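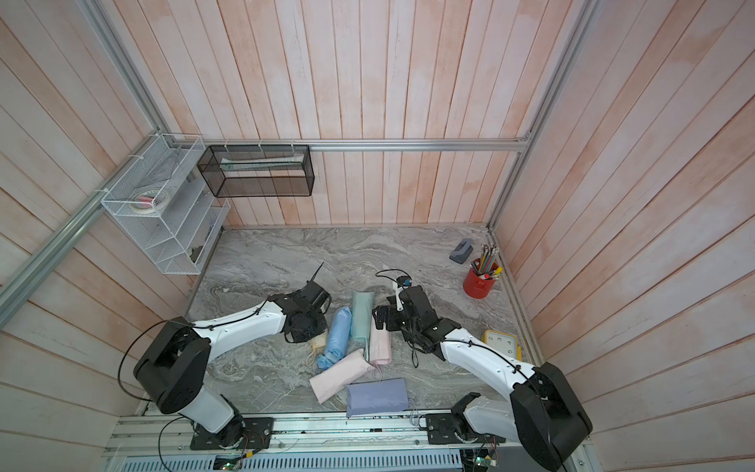 Section 5: Cable routing and wrist camera check, Kombo two-arm cell

This section covers the routine inspection of the arm cables and the wrist cameras on the Kombo cell. It applies to all cells fitted with the Brolico parallel gripper. Both arms stand on black mounting plates carried by the front rail, and the signal cables follow the white links up to the gripper under clips. The clips hold each cable close to the link, and the free length is gathered in a single loop above the gripper, as on the right arm, where the loop carries the blue-and-white connector. Any other free length between the shoulder and the wrist is a fault and must be corrected before the arm is powered.

Carry out the inspection after every 55 hours of running, and after any change of gripper or camera.

Tools and parts needed
Hex key, 3 mm
Spare cable clips, part no. 373
Lint-free cloth
Side cutters, flush type

5.1 Before you start

1. Stop the running task from the Vellell console and wait for the status line to read IDLE.
2. Move both arms to the park position.
3. Switch off arm power at the supply. Leave the controller boards powered.
4. Take all handling items off the work surface. Soft items with straps or strings should be lifted clear by hand and not dragged, as a strap can catch on a gripper finger.

CAUTION: The arms have no holding brakes. Support the upper link with one hand whenever arm power is switched off outside the park position.

5.2 Cable inspection

1. Begin at the base of the left arm. Check that the cable leaves the mounting plate without touching the edge of the rail.
2. Follow the cable to the shoulder. With the arm supported, turn the shoulder joint by hand through its full travel. The cable must not tighten at either end.
3. Check each clip on the white links. Replace any clip that slides when pushed with one finger.
4. At the wrist, check the size of the free loop. Close and open the gripper by hand. The loop should move freely and must not pass in front of the fingers.
5. Check that the connector in the loop is fully home. Do not pull on the cable to test it.
6. Repeat steps 1 to 5 for the right arm.
7. Check the wires between the controller boards and the arm bases. They must stay clear of the slots in the ventilation panel.

Note: On cells built before March, the clips nearest the elbow were fitted facing inwards. Turn them outwards at the first inspection.

5.3 Finger inspection

1. Wipe both fingers with the dry cloth. Solvent must not be used on the contact faces.
2. Close the gripper by hand and check that the tips meet evenly.
3. If one tip stands ahead of the other, loosen the finger screw by half a turn, bring the tips level and tighten again.
4. Look for threads or fluff at the root of the finger and remove them.

5.4 Wrist camera check

1. Restore arm power. Keep hands out of the cell from this point.
2. Open the camera view in the Vellell console and select the arm to be checked.
3. Place one soft test item on the work surface before starting the slow test move. Leave the cell and close the guard.
4. Start the slow test move and save a still while the arm is travelling.
5. Compare the still with the reference view. Both fingers should enter from the bottom edge, with their tips at the same height and the work surface visible between them.
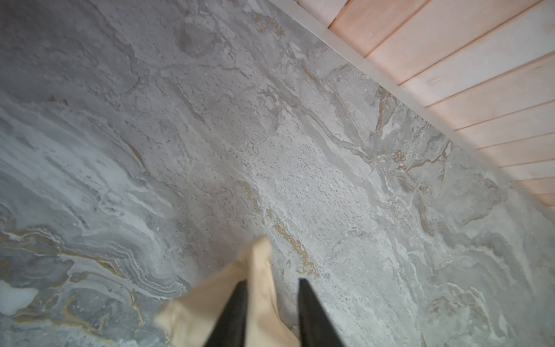

Fig. 5-2. Wrist camera view with fabric at the fingers. Some softness at the fingers is acceptable; the veining of the work surface should remain readable.

6. If the fingers sit too far to one side, loosen the two camera bracket screws, turn the bracket and repeat from step 4.
7. If the surface pattern is also blurred, clean the lens and repeat. If there is no change, replace the camera as described in Section 7.
8. Repeat for the second arm.

CAUTION: Do not adjust the bracket while the arm is powered. Return to 5.1, step 2, before reaching into the cell.

5.5 Record

Enter the running hours, the number of clips replaced and the result of each camera check in the cell log. Faults that remain open are to be reported to Saturnino Toledo at Grorkari before the cell is released.

Revision 3, issued Sep 13, 2018. Checked by Niall Haldane.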